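The Lornora Laboratory develops control and planning software for two-arm sorting. The gallery presents the bench used for Ollell, its open task planner, during work in May.

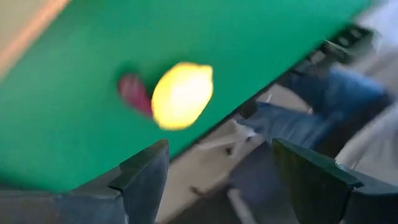 *Lemon on the green surface, seen from the wrist.*

Wrist views supply the grasp estimator, which proposes a pose 5 times per second.
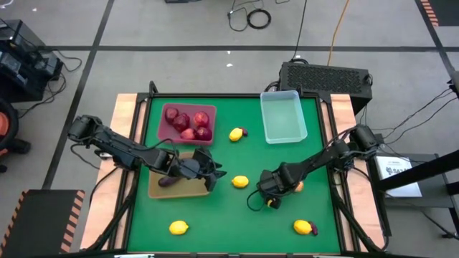

Both arms share a single planning queue. Each move reserves a volume of space, and the second arm waits if the two overlap. 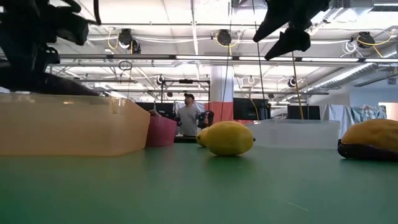 Side views are used to check bin height and clearance. The release under test, Ollell 3, merges them with the overhead map in roughly 40 milliseconds.
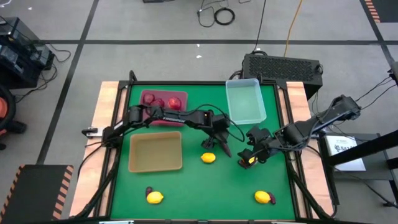

Bundomura Zervas

An eggplant-like object at the left gripper, with the right arm close to the surface.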